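**Ticket 285 – microwave corner, Furkmont office, 2nd floor**
Opened 14 November 2025 by Jacqueline Texier
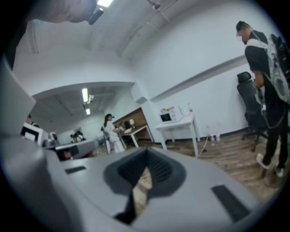
*Microwave on the little white table, power strip on the floor by the baseboard.*

Hi! So the microwave keeps dying on me – I get maybe half a lunch in and then the whole strip goes off (kettle too, if somebody plugged it in).

What I tried so far:

- Reset the strip, waited, ran it empty-ish with a mug of water. Died after 31 seconds.
- Unplugged everything else. Got through 2 minutes!
- Swapped in the spare Dinu strip from room 11. Same thing.

I'd love a proper wall outlet there, or could we move the table? Also, please take the packages off the top before anyone pulls the microwave out.

Status: waiting on the electrician.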